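Kesine Reading Circle: Frequently Asked Questions

What is the Kesine Reading Circle?
We are a small group which reads novels and writes short essays about them. It began in Odska with people who were learning English and wanted to read whole books, not only passages from a textbook. Now we have 38 members, and many of them speak English from birth.

Which book are you reading this season?
The novel is The Awakening by Kate Chopin. It was published in 1899 and it is not long, so most members finish it in two or three weeks. We start in June.

Do I need to read it before the first meeting?
Please read the first six chapters. In these chapters Edna Pontellier is on Grand Isle with her husband and children, and she begins to feel that her life doesn't fit her. We will not speak about the ending at the first meeting, so you can come without fear.

Why does the sea come back so many times in the book?
This question we receive every season. At the start Edna cannot swim, and the water frightens her. When she learns, she wants to go far out, farther than any woman had swum before. Many readers see in the sea her freedom. Others see something that calls her away from every person. In my opinion both readings can live in one essay, if you show the place in the text for each. 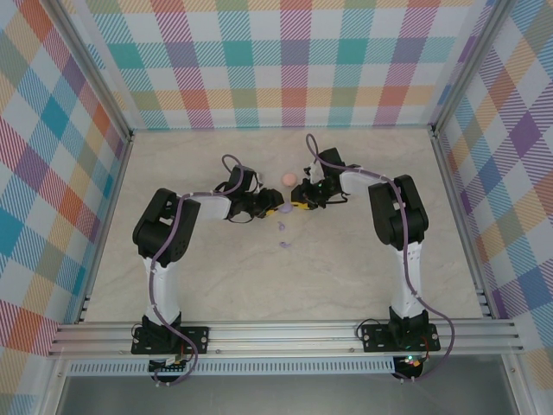 It also helps to compare the sea with the two women near her. Adèle Ratignolle gives herself fully to her family, and Mademoiselle Reisz lives alone with her piano. Edna admires something in each of them, but she can't become either one.

Is the ending a defeat or a victory?
We don't have an official answer. If you write about it, please look again at the bird with the broken wing in the last chapter, and at what Mademoiselle Reisz said earlier about strong wings.

How long should my essay be?
Two pages are enough. Last season we received 96 essays and the longest had 167 paragraphs, which was difficult for our readers. Please stay with one idea.

Can I write in another language?
The essay must be in English. For your notes you can use any language you like. We don't take away points for small grammar mistakes, only ask you to correct them in the second version.

Where do I send it?
Use the Brando form on the members' page. If the form gives you an error, save your text as a plain file and try again in the evening.

Where do you meet?
In the upstairs room of the Leitão bookshop, at 6:30 p.m. The side door stays open until 7. Tea is free, and books from the shop have a small discount for members.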